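1/ Went to the Zustodo sound art weekend at the old Arrieta pump house. A few notes on what I heard.

2/ Best thing in it was Wometti, a room of 196 small speakers, each playing one sine tone. Walk slowly and the chord shifts. Stand still and it thins out.

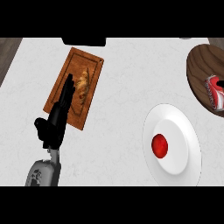 3/ Humik is upstairs. It's a 467-second loop made from pipe recordings. Too loud for the room, and it bleeds into the piece next door.

4/ The printed guide is thin on detail. No speaker list and nothing on tuning. 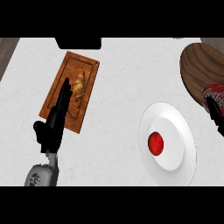 The website is better and has a short text by each artist.

5/ Open until the end of the month. Expect to queue up to 655 seconds for Wometti, going by the sign on the door.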